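Section 7. Setting Up the Shared Supply Table

Use this section when you lay out the sorting table for the first time, or after the table has been cleared for another job. You need the Skirnis tray set (blue, green and yellow) and a table with a bare wooden top.

1. Wipe the tabletop and let it dry.
2. Place the three trays in a row, blue on the left, green in the center, yellow on the right.
3. Leave a hand's width of free table in front of the row. Staplers and other loose supplies go here until they are sorted.
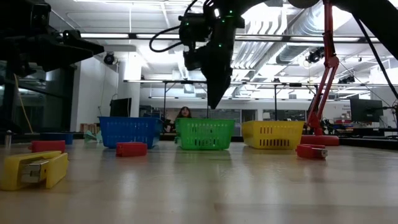 Kenta Ueda
Office Supplies Editor, Clodard
Revised 6 June 2026

4. Check each stapler before you put it away. Close it fully and lay it on its side.

CAUTION: Do not reach into a tray of loose staples with bare fingers.

5. Sort by kind first and by color second. Tape rolls go flat in the yellow tray. Clips go in the green tray.

Note: The yellow tray takes 2 rolls side by side. Put extra rolls on the table behind the row until there is room. 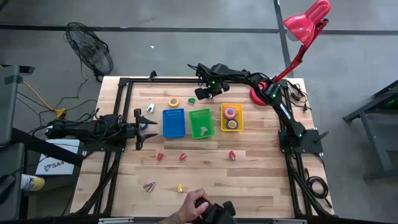
6. Return small clips to their tray at the end of each shift. They slide under the trays easily, so lift each one and look.
7. Store staple refills in the Okabe drawer in boxes of 1,000. Do not mix sizes in one box.

To order replacement trays, quote part number 152. Trays from the older Aken set are deeper and do not stack with these.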